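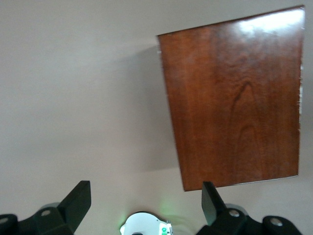
Vamer Panel Handling Kit: Data Card

Summary
The Vamer kit is a two-finger gripper package with a wrist camera, offered by Wuvura to shops that handle small wood panels. This card covers the sample recordings supplied with the kit.

Contents
2,000 recordings, of which 600 are set aside for testing. Each holds wrist camera video, finger position and a text label.

Materials
Panels include glossy reddish-brown pieces with visible grain, held above a pale gray surface. Some have rough edges — these are kept in the set and labeled as such.

Known limits
Overhead light leaves glare on lacquered faces. Buyers who work with matte stock should record nearly 100 samples of their own before tuning.

License
Internal use by kit owners. Resale requires written consent from Wuvura.

Version
Release 6, 10 October 2026. Replaces the March release.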